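Bukton Produce Swap, November and January

Sorting morning for the Bukton swap. Everything gets sorted by kind before it goes into boxes, and root vegetables are kept apart from soft fruit. We handled 83 kilograms this time, most of it from the Dernum plots. Sweet potatoes with a few spots or scratches are fine to swap. Soft or mouldy ones go to compost. The next swap is 22nd January.

Sweet potato, reddish-brown, tapered at one end. The skin has darker spots and small pits.

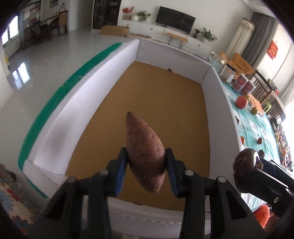
One reader wrote in to say that hers keep best unwashed, in a dark cupboard, and never in the fridge.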